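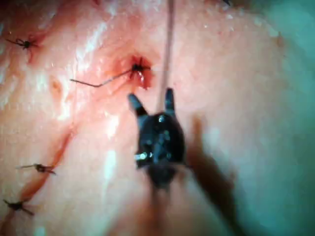
Open jaws of a needle driver, with suture thread

Does a big petition mean anything? The Brukel Street polling place, July

Our group picked this topic after the Bustamante campaign put out a flyer saying "the people of Urier have spoken". The flyer said 1,817 locals had signed a petition to keep the polling place on Brukel Street open. We wanted to know who the people were and what they had been asked.

The council clerk's office let us read the public summary of the petition. It lists 1,810 signatures as received. The campaign told us by email that the missing seven were "a rounding matter", but neither number is round. We asked again and got the same flyer back as an attachment.

The gap of seven is small and we don't want to make a fuss over it. The addresses are a bigger problem. Only 789 signatures came with a full address inside Urier. Nearly 400 gave an address in another ward, mostly Vakar, where voters have their own polling place in the library. The rest had a street with no number, or a postcode and nothing else.
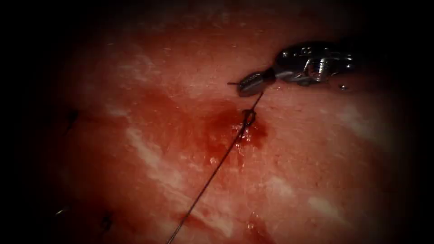
Project report by Group B, Year 11 Civics
Submitted 7 Sep 2020

The wording didn't help either. The sheet asked whether signers supported "fair and local voting". It is hard to picture anyone saying no to that. Brukel Street came up in the small print underneath, and the cost of keeping it open wasn't mentioned at all.

The other side was no better. The council's notice called the petition "largely from outside the area", and the summary doesn't show that either. A half-filled address could belong to someone two doors down. When we pointed this out, the office said the notice had been written before the check was finished.

Limits of our work: we saw the summary and never the sheets, so we couldn't look for the same name twice. We didn't speak to any signers. Our marks for evidence will probably suffer for it.

We would still like the campaign to say where the tables were set up. Two of our emails about that are unanswered.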